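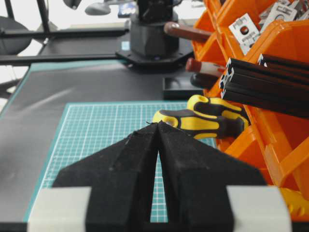
The cutting mat and the black table

The teal-green mat with the fine white squares, on the big black table top. The border line of the grid is a little thicker than the others, and this is the line I use most.

Welcome to the gallery page of my work table in Geltholm. I started these pages in January, when I moved my things from the small room to the bigger one, and several readers of the Pummont craft list have asked me what I keep on the table and how I take care of it. I am not a professional. I cut paper, card, thin leather and sometimes cloth, mostly for boxes and book covers. My notes on the table are together on this page so that I do not have to repeat them in every album. Please excuse my English, it is my third language, and I write with a dictionary beside me.

The mat

It is of the self-healing kind. The word sounds like magic, but it only means that a thin cut closes again after the blade has passed. A deep cut does not close well. If you press hard with a heavy knife, the line will stay, and later your blade will jump into it when you want to cut somewhere else. I learned to make three light passes where before I made one strong pass.

The grid is a help, but I do not trust it for long measurements. For squaring a sheet it is very good: I lay one edge of the paper along the thick border line and look at the small squares on the other side. For the length itself I take the steel ruler. On my first box I measured everything from the grid, counting squares, and the lid was too narrow. The box is still in use, for buttons, without a lid.

Every Monday I turn the mat by a quarter, so that the same corner does not get all the work. A friend of the list wrote to me that it is not necessary. Perhaps it is not, but I have the habit now.

The table top

I wanted a black top because white card is easy to see on it. It is less kind to black thread and to dark leather, and I have lost needles on it more than once. It also shows the light of the room. In the late afternoon I have to sit on the other side, otherwise the shine comes directly into my eyes when I bend down to look along the ruler.

For cleaning I use a soft cloth with lukewarm water and one drop of washing-up liquid, then a dry cloth. I tried a furniture spray one time and the paper slid around on it for days. I do not recommend it. The dust from sanded board I take away with a wide brush before I use any water, because the wet dust makes a grey paste and goes into the corners.

Cutting cloth and felt

Felt leaves small hairs in the mat, and they stay in the cuts. A piece of sticky tape, pressed down and pulled up, takes most of them. A white rubber works also, if you rub in small circles and then shake the mat over the bin. Never use hot water and never leave the mat in a car in summer. My old one became wavy in this way and it has never been flat again, even after I had it under books for the whole winter.

Glue

I do not glue on the mat. Glue goes on a sheet of old newspaper, and the newspaper goes away immediately. When a drop falls on the mat anyway, I let it dry completely and lift it with a fingernail or with a plastic card. Please do not scratch with the knife.

What I paid

The mat came from the shop Tavares, near the station in Ferano, and it cost 20 euros. They also sell a bigger one, but it is heavy to carry on the train. The blades I buy in a packet of 60 and a packet lasts me up to 4 months, depending on how much board I cut. Board eats the blades very quickly. For thin paper one blade can be enough for many evenings. Used blades go into an old mint tin with the lid taped, and I write "blades" on it in big letters.

More albums

Boxes with round corners
Book covers in cloth, spring
The shelf for paper rolls
Mending the old sewing basket

If you wish to use a photograph from this page for your club or your lessons, you may do it, but please write that it comes from the Geltholm pages. Questions about the boxes I answer in the evening, after supper.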